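Thread on how a supply unit runs, from someone who spent most of a career in one. I was a supply tech in the Canadian Army reserve and then the regular force. Several people asked after my last post about kit issue, so I'll go through it in order.

1/ A service battalion doesn't get much attention. It holds the trucks, the mechanics, the supply section and a few other trades. Everyone in the brigade deals with it sooner or later, usually when something is broken or missing.

2/ My first posting was to the depot at Dristville. I was there for three years. The main building was brick, with a newer metal warehouse behind it and a gravel yard that turned to soup every spring.

3/ My first section commander was Sgt Jummai Igwe. She had me learn the stock locations on foot before I was allowed near the computer. I walked that warehouse with a clipboard for two weeks and my boots never recovered.

4/ Clothing took up most of the day. Parkas, mitts, mukluks, rucksack frames. A recruit comes in, you size them, they sign, they leave. Half of them come back for a different boot size.

5/ The parts side was quieter but harder. A truck part can have a stock number one digit off from another part that looks the same and won't fit. Cpl Sunil Gazi kept a notebook of the ones that had caught him out. I copied it and still have it in a drawer.

6/ People ask what has changed since I left. Handling, mostly. We moved nearly everything by pallet jack or by hand.
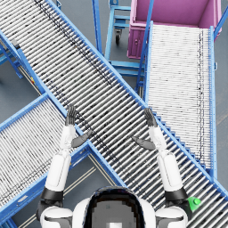
Computer rendering of a humanoid robot at a roller conveyor junction.

7/ Back to the old way. For a brigade exercise in August we had 615 lines to pick and pack before the road move. A line can be one bolt or a full pallet of rations, so the number doesn't tell you much about the work.

8/ We started at 0500 and split into pickers, checkers and loaders. MCpl Tanvir Thambiah ran the loading. His rule was that whatever came off first in the field went on last, and he'd make you unload a truck if you got it wrong. I did that once.

9/ The drive was some 100 kilometres, the last part on range roads. One truck lost a tire and the convoy waited on the shoulder. We ate our box lunches there.

10/ In the field, the supply point was a couple of trucks and a modular tent under cam net. You issued at night with a red-lens flashlight. Reading a faded label that way is slow, and anything printed in red disappears.

11/ Coming home was worse than going out. Everything had to be cleaned, counted and put back, and everyone was tired. Missing items meant paperwork. Tent pegs were always missing.

12/ Anwara Liyanage asked whether the reserve is a good way into the trade. I think so. You get the basics part-time and find out if you can stand the routine. Talk to someone serving in a unit near you as well as the recruiter.

13/ Next thread will be on the maintenance side. Orlando Arboleda was a vehicle tech in the same battalion and has agreed to check my facts. Send questions before then and I'll pass them along to him.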